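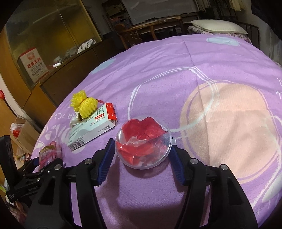
Section 4 of our capture guidelines is up for revision and I would like comments before it is frozen. The section covers grasp contact for hand-held gripper recording in furnished rooms. The current text says "grip the object firmly at its widest point" and stops there, which has produced inconsistent data between operators. My proposed wording is that both pads must touch the object before any lift, on opposing sides, with the contact areas in view of the gripper camera. A clear round container held between the two blue pads, with the ridged faces on the plastic, is the contact state I want operators to reach and hold. I also want a minimum hold of 2 seconds at contact before motion begins. Draft text:

4.1 Approach with jaws open wider than the object.
4.2 Close until both pads touch. Do not lift on single-pad contact.
4.3 Hold for 2 seconds.
4.4 Lift, move, release. Retract before ending the episode.
4.5 If the object deforms visibly, abort and mark the episode "D".

padwear
Posted 13 November 2024

----

jaw_offset wrote:

4.1 to 4.3 are fine. 4.5 is not usable as written. Thin clear packaging deforms at almost any grip force, and so does anything made of foam mesh or film. If every visible deformation is an abort, you lose the whole packaging category. Change it to permanent deformation, or define a limit per object class.

----

padwear wrote:

Permanent deformation can't be judged until after release, and by then the operator has already finished the episode. I need something that can be decided while the hand is closed.

----

jaw_offset wrote:

Then decide it afterward. The label is applied in review anyway. The Tirkell review tool has a field for it. Operators should not be making quality decisions with one hand occupied.

----

mount_torque wrote:

Agree with jaw_offset on where the decision belongs. Disagree on dropping the abort completely. There is a safety case: brittle clamshells crack, and the edge is sharp. Our rule on the Camargo project was one line: stop on any cracking sound, open the jaws, inspect the pads for embedded plastic. It was easy to train and there were no arguments over it.

Separate point. 4.3 needs a reason in the text or operators will shorten it. We audited 3,117 episodes recorded under a similar rule and 132 had no measurable hold at all. Nearly all of those came from the last hour of a shift.

----

padwear wrote:

Accepted on the cracking rule, it replaces 4.5. The deformation label moves to review.

On the hold, the reason is that the segmentation script uses the stationary interval to find the grasp boundary. I will add that as a note.

----

lowlight wrote:

Why is the hold 2 seconds? The script should find a boundary with much less than that. A fixed pause teaches the policy to pause. We trained on data with a mandated hold and the arm sat on every object before lifting it. Removing the pauses in preprocessing fixed it, but then you have recorded them for nothing.

----

padwear wrote:

Trimming them is the plan. It is cheaper to trim a clean pause than to guess a boundary.

----

lowlight wrote:

Only if the pause is clean. Operators drift during a hold. Wrist motion of a few millimeters shows up as camera motion, and on a light object resting on bedding the object moves as well. You then have a "stationary" interval that isn't stationary and a trim that cuts at the wrong place.

I would use the jaw encoder to find the boundary and drop the hold.

----

mount_torque wrote:

Not every hand-held unit has an encoder. The Corero grips we use don't. If the guideline has to cover mixed hardware, the hold stays.

----

lowlight wrote:

Then make it conditional. Hold required on units without jaw position logging, no hold on units with it. I don't see why the better hardware should be recorded to the standard of the worse.

----

padwear wrote:

Because mixed sets are pooled for training and I would prefer one episode structure. I'll note the objection in the change record. Open to being shown numbers.

----

bedtest6 wrote:

Two things missing from the draft.

Soft surfaces. A mattress gives under the object and under the operator's other hand. Approach height differs from a table, and a lot of new operators push the pads into the sheet before closing. Suggest adding to 4.1: "Pads must not press into the supporting surface." Patterned bedding is fine and should be left as it is. We wasted a week in February putting plain sheets on everything, and then the model failed on patterned ones.

Medicines and readable labels. Boxes with product names are common in bedrooms. Our policy is that a manufacturer's box may stay in view, but anything with a pharmacy label or a name on it is moved out before recording. There should be a line in section 2 for this, or a pointer from section 4.

----

padwear wrote:

The surface wording goes in as you have it. Labels are covered in 2.6 but only for documents and mail. I'll extend it to pharmacy labels.

----

jaw_offset wrote:

Who checks 2.6? Operators read past labels after the first hour. We put it in the pre-session check together with screw tightness and pad condition, signed once per room. It has worked better than a clause in the text.

----

bedtest6 wrote:

Same here, on the Bomberg checklist. Once per room is too few if objects are swapped between tasks. We do it at each object change.

----

jaw_offset wrote:

At each object change it will be ticked without looking.

----

mount_torque wrote:

Make it once per room, repeated if an object is brought in from another room. That covers most of the risk at an acceptable cost.

----

padwear wrote:

Taking mount_torque's version. Revised section:

4.1 Approach with jaws open wider than the object. Pads must not press into the supporting surface.
4.2 Close until both pads touch on opposing sides, contact areas in view. Do not lift on single-pad contact.
4.3 Hold for 2 seconds. Note: the interval is used for segmentation and is removed before training.
4.4 Lift, move, release. Retract before ending the episode.
4.5 On any cracking sound, stop, open the jaws and inspect the pads.

Label check moves to the pre-session list. 4.3 stays open for comment, the rest is closed.

----

lowlight wrote:

I'll run the encoder comparison on our existing set and post the boundary error for both methods. Please don't freeze 4.3 before then.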